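How a Robot Learns Where the Carrots Go

A robot that works in a store has to do two jobs at once. It has to see what is in front of it, and it has to move its hands to the right place. The team at Kemar, led by Ghazala Mohmand, wanted to know which job causes more mistakes.

To find out, they used a practice store with artificial vegetables. Real tomatoes get soft after a few days. Artificial ones keep their shape, so a test done in August can be repeated months later with the same items.

The method is called learning from demonstration. A person guides the robot through a task, and a computer records what the cameras see and how each joint moves. One recording is called an episode. The team collected 2970 episodes.
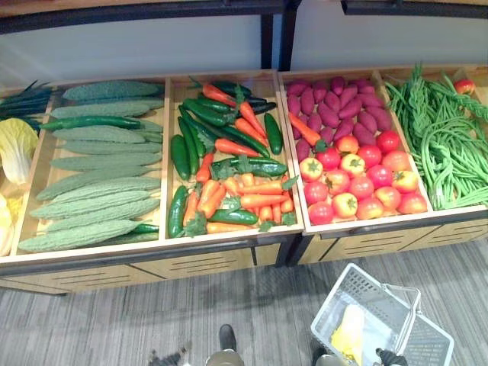 Some items are harder than others. A cucumber and a green pepper can be nearly the same color, so color alone is a poor clue. The computer has to use shape as well. Long beans are difficult for another reason — they tangle, and pulling one may move its neighbors.

Next, the team trained two versions of the program. The first learned from 1300 episodes. The second learned from all of them. Both were given the same test: pick up the item that was asked for and put it in the basket.

The second version chose the correct item more often. Its grip, however, was only slightly better. Valentin Stoica, who ran the tests, concluded that more episodes helped the robot see more than they helped it hold.

A result like this is called a finding. Other teams can check it by running the test again with different items.

Words to know
Episode: one recording of a task from start to finish.
Joint: a place where a robot's arm or leg bends.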